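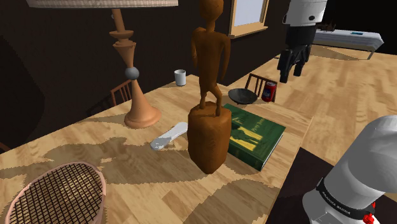

Posted by admin on 2025-01-02 | Filed under: Old Courts, River History | 4 comments

The Regent Who Kept Skorkeo

I have been meaning to write about the old river state of Skorkeo for years, and every time I sit down to do it I end up reading instead of writing, and then it's past midnight and I have eaten all the crackers. But December was quiet, the relatives went home early, and I finally got through the last of my notes. So pour yourself something warm, this one runs long!

If you grew up anywhere near Mellport you probably heard of Skorkeo at school, and you probably heard the same two sentences I did. There was a little state up the Na with a toll chain across the river, and then one day it was folded into Mellport and the chain came down. My schoolbook gave it half a page, next to a drawing of a man in a very large hat. The man in the hat was the last prince, who by all accounts was a pleasant fellow and fond of his dogs, and who spent most of his grown life somewhere else.

The person I want to tell you about is his mother. She was regent for 21 years, which was longer than her husband had reigned and a good deal longer than her son did. She came up the river as a bride from Plerby, the daughter of a grain family with no title to speak of, and the court never quite let her forget it. One of the household books lists the wedding gifts in order of the rank of the giver, and her own father's present (a pair of barges, far and away the most useful thing on the list) comes at the very bottom, after a cheese.

Her husband died when the boy was small. The usual thing would have been for an uncle to take over, and there were uncles available. What she did was move the council. It had always met in the upper hall of the castle, up a flight of stairs so steep that the older members had to be helped, and she had it called in the customs house down by the water, in the room where the toll money was counted at the end of each day. The uncles didn't care to sit among the clerks. They stayed away for the first meeting to make a point, and the ones who did come voted her the seal.

I love that story, and I should say that I'm not completely sure of it. It comes from a chronicle written by a chaplain who adored her, and he wrote it well after the fact. The council minutes only give the place of the meeting and the result. Still, the place is right, and the uncles' names are missing from the attendance, so I'm inclined to let the chaplain have it.

What did she do with the seal once she had it? Mostly she repaired things. I know that isn't what people come to a history blog for, and I've lost a few of you already with my post on drainage. But reading the accounts year after year you start to see a mind at work. The towpath on the Plerby side was rebuilt first, so that grain could come up in the wet months. Then the granary roof. Then the toll itself, which had been whatever the man at the chain felt like charging, was painted up on a board in plain figures where every boatman could see it. There were complaints about the board. The men at the chain had been doing very nicely without it.

The first bad winter of her regency was the one people remembered. The Na froze from the castle down past the bend, nothing moved on the water, and the price of bread in the town went up and up. She opened the granary and sold at the autumn price, and when the council objected she paid the difference out of her own dower. There is a petition from the bakers asking her to stop, because they couldn't compete, and her answer is written sideways down the margin. She tells them to buy their flour from her at the same price as anyone else and go home. I laughed out loud when I read that. It was in a reading room, too, and I got a look.

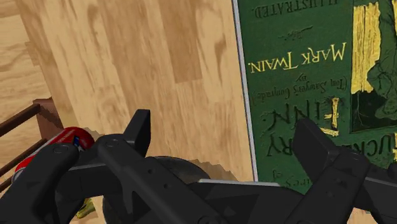 She also wrote, and this is the part I had no idea about until I started digging. We think of these small courts as places where the prince wrote verses and everyone clapped, and Skorkeo had its share of that. There was a yearly evening of recitations, and a prize of a silver cup, and I have read some of the winning entries so that you don't have to. There is a great deal about nightingales. The regent never entered. What she left is one long poem addressed to the river, in 728 lines, in the ordinary speech of Plerby, which nobody of standing at court would have used for anything but shouting at a mule.

It isn't a polished thing. It wanders. She starts with the ice going out, and gets onto her father's barges, and then there's a long stretch where she argues with the river over who really owns the toll. The river says it was carrying boats before there was any chain. She says yes, but who mended the towpath? They go back and forth like an old married couple, and then with no warning she is talking about her husband's funeral, and how the boat that carried him had to stop at the chain like any other boat while somebody looked for the key. I've read that passage many times and it gets me each time. My own father worked on the water, and I think he'd have liked her.

The poem survived by luck. The court copyist didn't think it worth copying, and the only full text is in a kitchen book, squeezed in after the recipes for pickled fish, in a hand that belongs to one of the household women. The spelling is all over the place. Some of the pages have stains that I'd like to think are vinegar.

Now, was she a good ruler all the way through? I don't want to write one of those posts where everybody I like turns out to be a saint. She could be hard. There was a strike of the lock men in the middle years, over wages, and she had 19 of them put out of their houses in the cold part of the year. The chaplain skips it entirely. I found it in the rent rolls, where the same cottages suddenly have new tenants, and then in a letter from one of the wives asking for a cart to move her loom. There is no answer in the margin of that one, sideways or otherwise. I went back to the poem afterward hoping there'd be something in it about the lock men, and there isn't.

And she held on too long, most likely. The boy was of age and then well past it, and she kept finding reasons that the handover should wait for the harvest, or the new bridge, or the spring. He was 20 when he first asked in writing to be given the seal. It's a sad little letter, very polite, and he mentions his dogs. By the time he got his way he had more or less stopped wanting it. He'd made a life for himself down in Mellport, where he had friends and a warm house, and when Mellport offered to take over the debts and the river both, he signed with very little fuss.

She was still living when it happened. People in the town said she walked down to the customs house on the morning the chain was taken up and stood there in her house shoes. Other people said she stayed in bed with the shutters closed and wouldn't see anyone. I've gone back and forth over which I believe. The customs clerk, who wrote everything down, including the weather and what he had for lunch, says only that the work took longer than planned, as the links were rusted together and the smith had to be fetched.

She went back to Plerby in the end. Her family still had the grain house, and she lived in two rooms over the yard, and from there she went on writing to the Mellport council about the state of the towpath. They're wonderful letters, very cross and very exact. She knew every culvert. The council filed them and didn't reply, at least not that I've found, though a few years later there is a payment for gravel on precisely the stretch she'd been going on about, so somebody was reading them.

If you want to see what's left, the customs house is still standing, and the room on the ground floor is open in the summer months. It's smaller than I'd pictured. The castle stairs are every bit as steep as the chaplain says, and I'd bring a stick if your knees are like mine. You can walk a good part of the old towpath from there toward Plerby, with the Na on your left the whole way, and there's a place at the bend where one of the iron rings for the chain is still set in the rock. I put my hand through it. It was a gray, drizzly sort of afternoon and I had the path to myself apart from a heron.

I'm hoping to type up some of the poem for you next, in my own plain English, starting with the argument over the toll. My Plerby dialect is shaky and there are words in there I can't find in any glossary. If any of you had a grandmother from up that way, and you know what a "slatterhook" might be (it's something on a barge, it gets wet, and she's very fond of it), please leave me a note in the comments.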